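Notebook, Flista project – equipment for the kitchen work

Started the list again from scratch after Tuesday's meeting. The old one mixed up things we need for collecting with things we would like for the bench, and Biljana couldn't tell which lines to send for approval.

What we have now: one pair of hand-held grippers in regular use, one pair in the drawer with a sloppy left finger, a box of odd pads, and the long cables that Bujar made up last year. All the kitchen tasks are two-handed at the moment (put groceries in the basket, take them out, move the basket), so a single gripper is no use to us except as a source of parts. I have put that at the top of the sheet because the Mestura quote is priced per unit and it is easy to read it as per pair. I did, the first time.

Mestura quote, as it stands:
- grippers, 3 pairs, assembled and calibrated
- same again as kits, we assemble
- spare finger linkages, left and right listed separately
- cable sets, one length only
- carry case, optional

The kits are a good deal cheaper. Guilan built our second pair from a kit and lost most of a week to it, then had to redo the pivots. I would take two pairs assembled and one as a kit, and treat the kit as the spare. Periklis would rather have all of them assembled and drop the case. No decision yet.

Cables want thinking about separately. In the kitchen they run down past the cabinets and across whatever is on the floor, and the Mestura set comes in one length which suits a bench. Bujar can make longer ones if we buy the connectors, and I've asked him for a parts list. Strain relief at the gripper end should be on it.

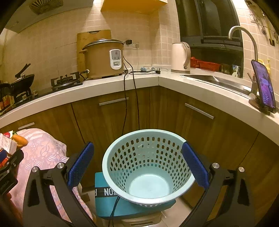 Do we need to buy the pads from the same place as the grippers?

Nothing ties us to Mestura for those. The pads come off separately and Prasertsri sells a ribbed one that fits the same fingertip, with a minimum order of 50. Guilan has a set on test. The sample fitted without filing, though one of the four was slightly thick at the back. We should order a single batch and keep all of them the same colour, so the recordings don't change look halfway through.

How long 50 would last is a guess. We have never logged pad changes properly. There is now a sheet taped inside the drawer lid: date, left or right, what was wrong with it. Please fill it in, even if you only swapped one.

Props have come out of petty cash until now and nobody has a total. Proposed: a small fixed line for baskets, cartons, bottles and so on, with receipts to Biljana. Buy the plastic baskets in twos and keep the second one clean for when the first cracks. Same with cartons, they go soft at the corners after a lot of handling.

Storage is the part I had left out altogether. Taha worked out that the drives we own will fill up well before the end of the Flista kitchen block if we keep both hands' video at full size. He has priced 5 drives. I've put them all in. He also wants a second reader at the desk – cheap, added.

Things I took off the list:
- second bench vice (we borrow it)
- label printer
- the wrist mount from the other supplier, which doesn't suit our connector
- spare case foam

Still to price: delivery to Allier, and whether calibration is included if we send a pair back for repair. The quote says "service on request" and gives no figure. Periklis is to ring them.

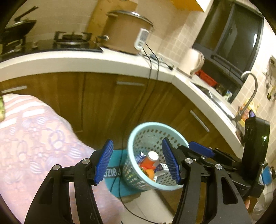 Allier, 14 May 2026

Periklis got through to Mestura. Calibration is charged separately on repairs, but they will include one free check per assembled pair if it goes in within the first year. Lead time is 16 working days for assembled units and less for the kit. That rather settles the assembled-or-kit question for me, though Guilan still says she would build one if asked.

Basket sessions carry on with the current pair until the new ones arrive. If a pad goes before then, use the box of odd ones and write down which.

Order as it will go to Biljana:
1. Two pairs assembled, one pair kit (Mestura)
2. Linkage spares, one left, one right
3. Pads, minimum order (Prasertsri), after Guilan signs off the sample
4. Connectors for long cables, Bujar's list
5. Drives and reader, Taha's list
6. Props line

Item 3 can wait until next month if the total is too high. Item 5 can't. Bujar's list is still missing the strain relief, I have asked again.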